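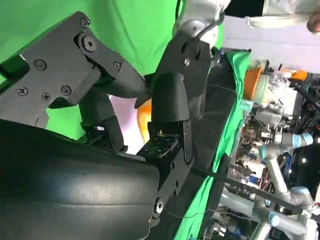
Vakell opens orders for two-handed gripper kit

By Tuva Eklund
August

Vakell has started taking orders for the Fusener, a pair of multi-fingered grippers sold with wrist cameras and control software. The kit is meant for labs and small packing firms that already own robot arms and want hands that can handle odd-shaped goods.

The first production run is 100 kits. Vakell says almost half are spoken for, mostly by universities. Each kit costs $4000 per hand, with cables and mounting blocks included. Arms are sold separately.

Ribbed and rounded items are a big part of the company's pitch. Suction cups tend to leak on uneven surfaces, and plain two-jaw grippers can slip or press too hard in one spot. The Fusener's black fingers close on an item from more than one side, and the software sets a force limit for each finger.

One of the tasks supplied with the kit is table setting with small produce. A striped orange-and-white pumpkin is held in the left hand, with a white plate in the middle of a green tabletop and a second pumpkin on the far side of it, nearer the right hand. 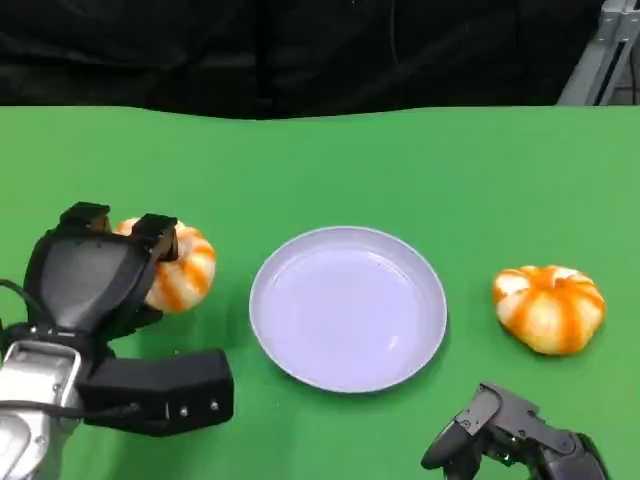
Price and support

Sølve Brekke, product lead at Vakell, said most buyers ask about spare parts before anything else. "Fingertips wear out, and people want to know they can swap them on their own," Brekke said. A fingertip change takes 10 minutes with a hand tool that comes in the box. Replacement tips are sold in sets.

The warranty runs 12 months and covers the motors and the housing. Fingertips and cables are left out – a point some early customers have complained about. Brekke said the company is looking at a longer plan that would add cables.

Dalen, which distributes lab equipment, will handle sales and repairs outside Vakell's home market. Unico, a maker of packing lines, has ordered kits for a trial but has not said when it will start.

Shipping begins this fall.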